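Search the shop
Search
Popular searches: thermal paste, standoffs, bench mat, used boards

Flullemik Bench Mat, Large (grey)

I've been selling these mats since January and they've quietly become the thing I reorder most, so it's about time they got a proper write-up instead of the two lines I had here before. If you fix up old desktops and workstations at the kitchen table, or you've got an actual bench in the garage (lucky you), this is the mat I'd point you to first.

It's a soft rubbery sheet with a raised lip along the front edge, and that lip is the whole reason I switched over from the Umetti one I'd used for years. The Umetti is a perfectly good mat, but every screw I ever dropped on it went straight off the edge and under the fridge. With the Flullemik they roll as far as the lip and stop. I've got a jar of orphan screws from the old days and it hasn't grown much lately!

There are 16 moulded trays down the right-hand side, each one big enough for a handful of case screws or a set of standoffs. Four of them are deeper than the rest and I keep those for the fiddly bits, socket covers and jumpers and CMOS batteries and so on. You can write on the label strip next to each tray with a whiteboard marker and it wipes off with a dry cloth. Permanent marker doesn't. Ask me how I know.

The ground lead clips on at the top left corner with a press stud. It comes with a wrist strap too, in the usual stretchy blue, and a cord long enough that I can reach the kettle without unclipping (you should unclip anyway, I'm just telling you about the cord).

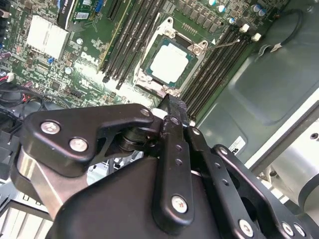
Older workstation boards are most of what goes across my bench, and they're the reason I only stock the large size. They're big, they often want a heavy cooler, and you need room beside them to put that cooler down without standing it on your sleeve. Dell boards come through a lot, the green ones with memory slots on both sides of the CPU socket, and with those I like to have the whole area clear before I touch anything. The retention lever on that one comes off the top right corner of the socket and lies over the memory slots next to it, so if you've got sticks in there have a look at where it's going to travel before you lift it. I take the memory out first and drop it in one of the long trays. Takes ten seconds and saves some language.

A few things customers have asked me:

Does it smell? A bit, for the first couple of days. I hung mine over the clothes line for an arvo and it was fine after that.

Will it take a hot iron? It'll put up with the odd splash of solder, but don't rest the iron on it. Get a stand. I've got the Fisatby stand listed under soldering and it sits nicely in the back corner of the mat.

Can you roll it up? Yep, and it flattens out again by itself if you roll it with the trays facing out. Rolled the other way the corners stay curled for a day or so and it's annoying.

What about thermal paste? Isopropyl and a rag. The grey does come up a little lighter where I've scrubbed it, but I'm not precious about the colour.

The one thing I'd change is the stud for the ground lead, which is stiff as anything when it's new. Work it on and off a few times before you use it and it loosens up. I also wish they did it in a darker colour, because silver screws on light grey aren't that easy to spot with my eyes - I've ended up putting a lamp down low on the left so they throw a bit of shadow.

There's a cheaper mat from Saengthong that I get asked about as well. I did stock it for a while. No lip, no trays, but it's thin and light and it goes in a backpack, so if you do your repairs at other people's places it might suit you better. I can still order it in, just send me a message through the contact page.

Shop code 2619. Comes with the mat, wrist strap, ground lead and a small bag of spare studs. Posted rolled, in a tube, so let it lie flat overnight before you load up the trays.

4 comments
16 shares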